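SMALL SHOPS, BIG ROOMS
notes for the October talk, home + decor evening
(slide clicker is slow, press once and WAIT)

Open with the lamp story. Bought the lamp at Tovero, got it home, shade the size of a truck tire. Kept it anyway. Lesson = measure the shade, not the base. Pause, let them laugh or not.

Slide 2. What I mean by shopping local for a room
- not everything. Sofa from wherever you can afford the sofa
- the stuff you touch and look at daily: lamps, bowls, throws, frames
- my own living room, 13 pieces from shops I can walk to. Rest is chain store, fine, no guilt

Slide 3. The four shops
Tovero: lighting, some rugs. Go early, they restock before 10 am. Ask for the back shelf.
Rollness: textiles. Curtains by the yard. They will hem, takes two weeks, say so up front or people get mad at me after.
Radulović: frames and mirrors. Small place, ring the bell. Prices on the back of everything, in pencil, bring your glasses.
Dramance: secondhand, mixed. Half of it is junk and I say that with love. Check drawers open before you pay. Check they CLOSE too.

Slide 4. Money
Whole hallway redo came to $207. Break it down out loud:
mirror $139
runner and hooks, the rest
paint I already had (leftover from the bathroom, slightly too blue)
Someone always asks about the mirror. Yes it was marked down, chip in one corner, turned the chip to the bottom.

Slide 5. How to walk into a small shop
- take a photo of the room with you, daylight, lights off
- take measurments, write them on paper, phone dies
- paint chip or a scrap of the curtain in your bag
- ask what's coming in. They usually know a month ahead
- ok to leave with nothing. Go back in a week, if you still want it then buy

SKIP this next bit if running late: hold policy. Rollness holds for 4 days with your name on a tag. Dramance doesn't hold, don't ask.

Slide 6. Mistakes, mine
bought all the pillows same day, same shop. Looked like a display
hung the mirror too high, twice. Center at eye level, your eyes not the tallest person's
white rug by the back door. Moving on
matched wood to wood. Let it be a bit off, looks better than nearly matching

Slide 7. Tabletops, quick one
Start with one big thing, off center. Then something low. Then stop and eat dinner there before you add more. If you have to move it all to put a plate down it's too much. White tables show every mark, wipe before guests come and then quit looking at it.

Slide 8. Homework
One surface. Clear it tonite, leave it bare till the weekend. Put back only what you missed.
Say again: ONE surface. Last time people did the whole house and wrote to me upset.

Close: thank the hosts, handouts by the door, shop hours are on the back. Questions. If no questions, ask them what the worst thing they ever carried home was. Always works.
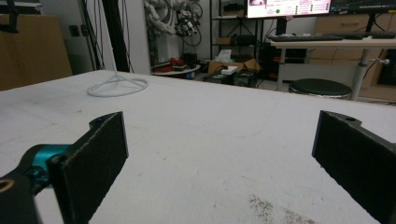

Tried the one surface thing after the spring version of this talk and I'd give people longer than a few days. I only worked out what I missed in the second week, and it was the ugly bowl where the keys go. Also could you put the Rollness hemming wait on the handout? I had guests coming and bare windows.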